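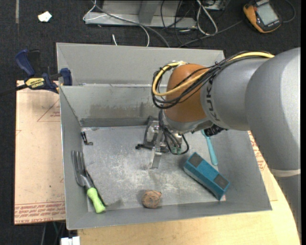
Greifen aus der Kiste: Arbeitsanweisung für Einrichtung und Betrieb von Prüfzellen

Geltungsbereich
Diese Anweisung gilt für alle Prüfzellen der Molargate, in denen ein Industrieroboter Einzelteile aus einem offenen Behälter entnimmt. Sie ergänzt die Risikobeurteilung der jeweiligen Zelle und ersetzt sie nicht. Maßgeblich bleiben DIN EN ISO 10218, Teil 1 und 2, sowie die Betriebsanleitungen der Hersteller. Für den Versuchsstand Undix gilt zusätzlich das dortige Zellenblatt.

Voraussetzungen
Einrichtarbeiten dürfen nur unterwiesene Personen ausführen. Die Unterweisung ist im Zellenbuch nachzuweisen und jährlich im Februar zu wiederholen.

Schritt 1: Behälter befestigen
Der Behälter ist vor jeder Versuchsreihe gegen Verschieben zu sichern. Schraub- und Einhandzwingen sind zulässig, sofern Griff und Schiene außerhalb des Bewegungsraums von Greifer und Handgelenk liegen. Unterlagen müssen eben aufliegen. Nach dem Festspannen ist der Behälter von Hand an allen vier Ecken zu belasten; er darf dabei nicht nachgeben.

Schritt 2: Leitungen führen
Leitungen am Arm werden mit Schlaufe über das Handgelenk geführt und so gebunden, dass sie in keiner Endlage gespannt sind. Die Schlaufe darf nicht in den Behälter hängen, wenn der Greifer den Boden erreicht. Handgelenk und Greifer sind hierzu im Einrichtbetrieb mit höchstens 65 mm/s durch den gesamten Arbeitsbereich zu fahren. Messgeräte und lose Leitungen sind vor dem Automatikbetrieb aus dem Schwenkbereich zu entfernen.

Schritt 3: Grenzen festlegen
Der Arbeitsraum wird in der Sicherheitssteuerung auf den Behälter und einen umlaufenden Rand von bis zu 170 mm begrenzt. Die tiefste Greifposition ist mit dem längsten Finger einzumessen. Nach jedem Fingerwechsel ist die Messung zu wiederholen, auch bei Bauteilen gleicher Bezeichnung.

Schritt 4: Prüfteile einlegen
Es sind ausschließlich Teile aus dem Prüfsatz Guton zu verwenden. Der Satz umfasst 172 Positionen unterschiedlicher Form, Härte und Oberfläche. Werkzeuge mit Zinken oder Spitzen dürfen nur bei stillgesetztem Antrieb eingelegt oder umgelegt werden. Das Hineingreifen in den Behälter bei aktivem Antrieb ist untersagt.

Schritt 5: Freigabe
Vor dem ersten automatischen Zyklus sind Not-Halt und Zustimmtaster zu prüfen. Die Ergebnisse werden in Formblatt 44 eingetragen. Abweichungen sind der Fachstelle Hutchins zu melden; bis zu deren Entscheidung bleibt die Zelle gesperrt.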